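About Plolgate

Plolgate checks other people's claims about robot hands. We started out doubting most of them, and 223 test reports later we still doubt plenty.

Our house rules

1. A demo is one run. We want the whole log, failures included, before we print a success rate.

2. "Human-level" stays out of our reports. Whose hands, and doing what?

3. Same parts, same board, same starting layout for every vendor. If Nollell gets a second try at the gear, so does Tutar.

4. Both arms count. Blue pegs and cylinders go on the board, two hands go over it, and a drop by either one is a drop.
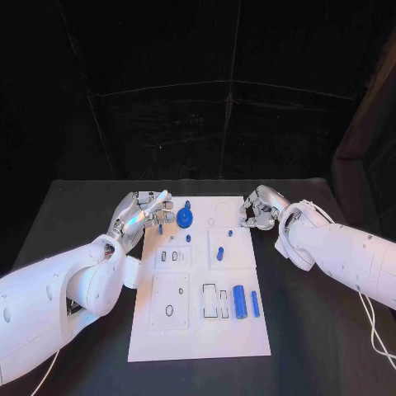
Who pays

Vendors pay a flat fee, up front. Yes, we know how that looks. The fee is the same if they flunk, and we publish either way.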